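Open day at the Plandurier mill, Ustport
January 14, 2020

The Okabe bus stops 100 yards from the gate. Entry was free and the tour took in the dye house, the looms and the finishing room. The oldest loom, a Kolell, still runs 7 hours a day and is louder than I expected.

The shop sells blanket seconds at a fair price, but they only take cash. To get back to the gate you use a narrow corridor with a cream-colored wall and a long black mat on the floor. An open cardboard box with a red label was on a black metal stand there. Next open day is in April.

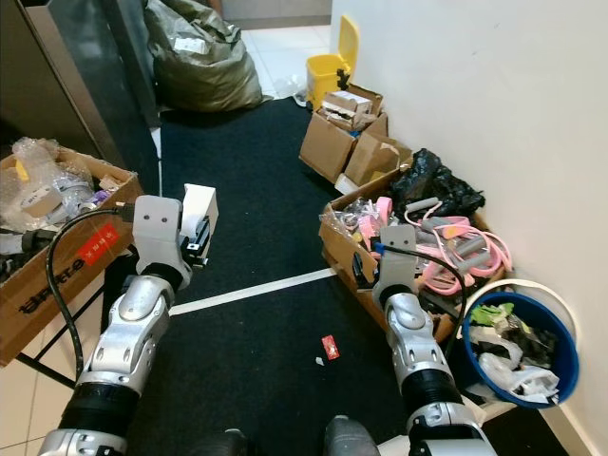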